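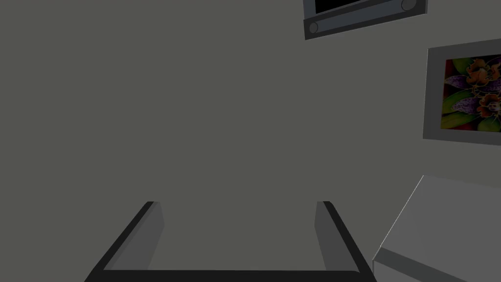
*Fig. 1. Rendered view: uniform gray wall behind an open two-finger gripper.*

# Handout 2: Surface Reflectance and the Lumen Method

Interior Lighting, Kindenberg section. Instructor: Ohemaa Aryee. Corrections to the printed version were made on Wed 19 May.

## 1. Reflectance

The reflectance ρ of a surface is the share of incident light that it sends back into the room. The rest is absorbed or, in the case of glass, partly transmitted. For matte paint the reflected light is close to perfectly diffuse, and the luminance of the wall is then the same from every viewing angle:

`L = ρE / π`

with E in lux and L in candelas per square meter. Gloss paint, polished metal and glazed tile depart from this. Treat them separately or measure them.

Two points from last year's exams:

- Reflectance is a ratio. It has no unit and can't exceed 1 for an ordinary surface.
- Illuminance describes light arriving. Luminance describes light leaving in a given direction. Don't use "brightness" for either one in written work.

## 2. Interreflection

Light that reaches the work plane has a direct part and a reflected part. For a closed room with average reflectance ρ, successive bounces form a geometric series. First-bounce flux ρΦ is followed by ρ²Φ, ρ³Φ and so on, which sums to

`Φ_refl = Φ · ρ / (1 − ρ)`

The expression gives total flux leaving the surfaces by reflection, so it can exceed Φ without breaking conservation of energy. The same light is counted at each bounce. Students who lost marks on the Rekwood problem in December mostly missed this.

A window at night should be entered as a low-reflectance patch. Curtains, when drawn, take the reflectance of the fabric.
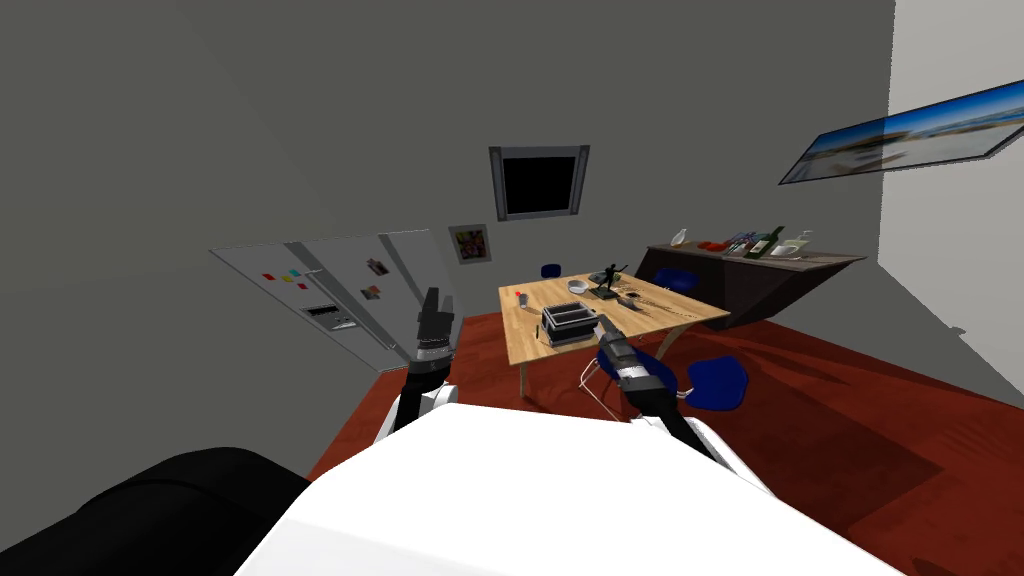

The average has to be weighted by area:

`ρ_avg = Σ(ρᵢAᵢ) / ΣAᵢ`

Large pieces of furniture may be added to the sum when they hide a good part of a wall or the floor. Small items are left out. The Tsikata worksheet lumps all furniture into the floor cavity, an acceptable shortcut for a first estimate but a poor one for narrow rooms with tall cabinets.

## 3. Average illuminance

The lumen method gives

`E = N · F · UF · MF / A`

where N is the number of lamps, F is the flux per lamp, UF is the utilization factor, MF is the maintenance factor and A is the floor area. UF is read from the luminaire table using the room index and the surface reflectances. MF allows for dirt and lamp aging.

**Worked case (Geltham room).** Floor area is 11 m², required average is 230 lx, and each lamp gives 1218 lm. The flux needed on the work plane is

`230 × 11 = 2530 lm`

Two lamps emit 2436 lm in total. The requirement fails even with UF and MF both set to 1, so no choice of paint will save the two-lamp layout. Test this upper bound before opening the tables - it takes one line.

## 4. Limits

The method returns an average only. It says nothing about uniformity, glare or shadows on a counter from a person standing at it. For task areas use the point method, covered in the next handout.

Bring the luminaire tables and a calculator to the problem session.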